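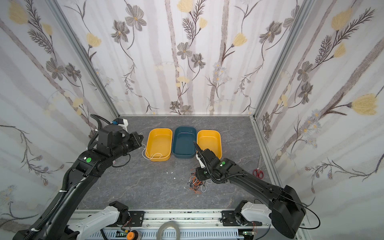 Figure 2. The two-arm cell with its three trays, during a wire and string handling task. Wallpaper panels line three sides.

3.2 What the cell cost, and what we forgot to buy

Our planning sheet for the cell had 313 lines when Concetta Farina closed it in May. By the time the purchase orders went out it had 317, and we would like to report that the extra four were arms. They were cable channel, a second roll of the wallpaper, a replacement for the first replacement power supply, and shipping on the replacement.

We divide the spending into three groups. The first is the arms, their grippers and the rail they are mounted on, bought as a set from Martinelli. These were expensive and arrived on time, and we have little to say about them. The second is the enclosure: aluminum posts, wall panels, and a floor sheet with a marble pattern. We had asked Vetilar for plain gray walls and received a quote that would have paid for a modest kitchen. Floral wallpaper from a closing-down sale came to 575 dollars less, including the paste. It also gives the vision system a busy background to cope with, a benefit we discovered after ordering and have since described to our funders as a design goal.

The third group is everything the arms touch or that people leave near them. Here our budget was at its most optimistic. The trays (two mustard yellow, one dark teal in Figure 2) were a single line and stayed one. Wire, string, tape and scissors were not listed at all, on the theory that a laboratory already has such things. A laboratory does have them, in the sense that somebody in it once did. We now budget for small supplies by the month and treat scissors as a consumable.

Two choices deserve a note for groups planning a similar purchase. We bought both arms at once, although the first round of tasks needed only one. Purkar, whose rail we considered and did not buy, offered to add a second arm later at a price they described as flexible, and our purchasing office does not enjoy flexibility. We also paid for longer cable conduit than the drawings called for. The drawings assume that an arm will reach only where the drawings say it will.

Spare finger pieces were ordered from Gomosport under the heading "wear parts," with a lead time longer than the first study. Groups with a fixed end date should order these before the arms, and should expect to be asked by their finance office what the fingers are for. Costs for staff time are treated separately in Section 3.3.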